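Do you post abroad?
Not yet, sorry! I'd love to, but one cracked jar of chutney can ruin a whole box (ask Comfort Owusu, she opened it).

How long does a jar keep?
A year in a dark cupboard. Once it's open, pop it in the fridge and eat it within a month. 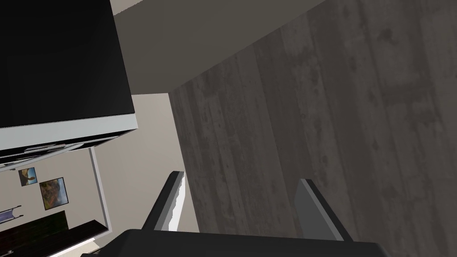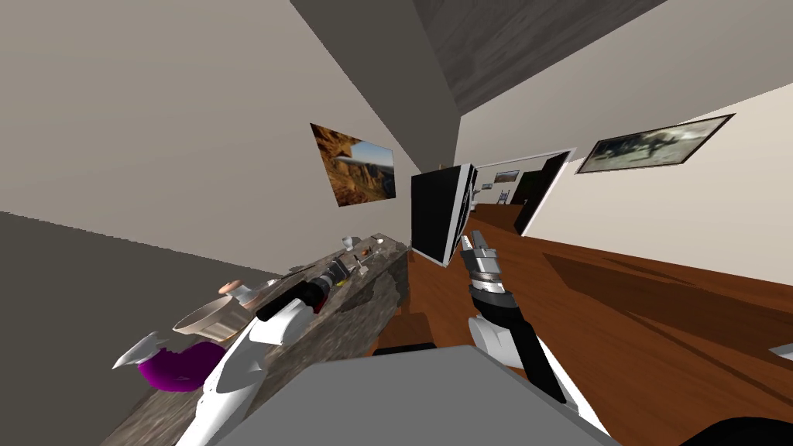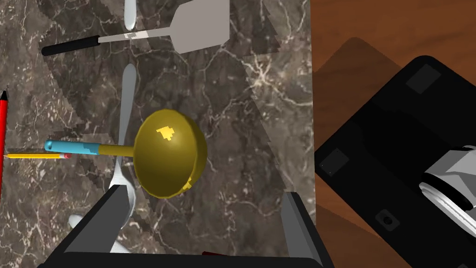
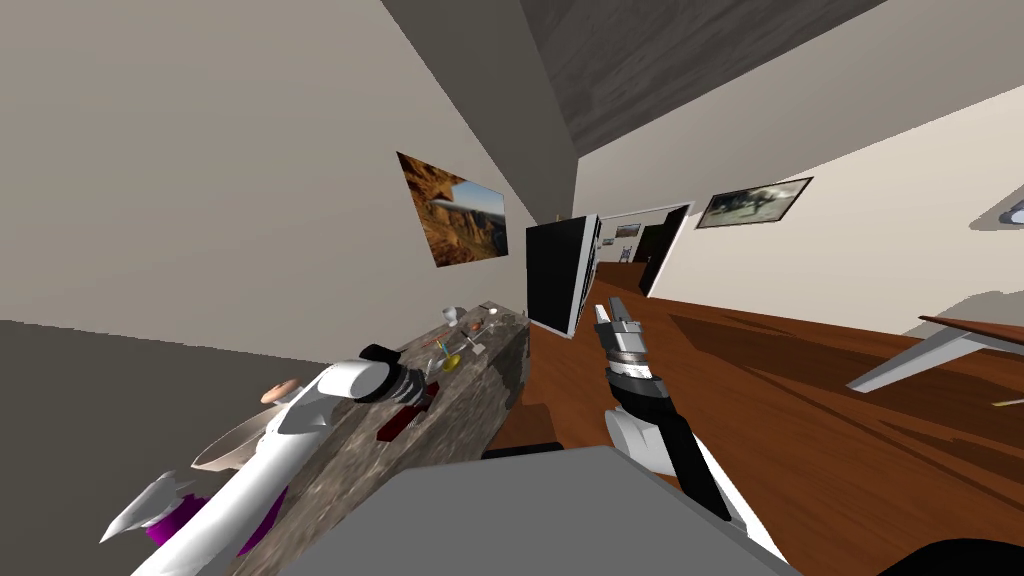

Is the lime pickle very hot?
It's Afroza Munshi's recipe and I can only manage a teaspoon, so yes!

Can I order for a wedding?
Please do. I can make over 100 mini jars if you give me 60 days.

Last updated: March
Contact Merine Preserves | © Merine | Back to top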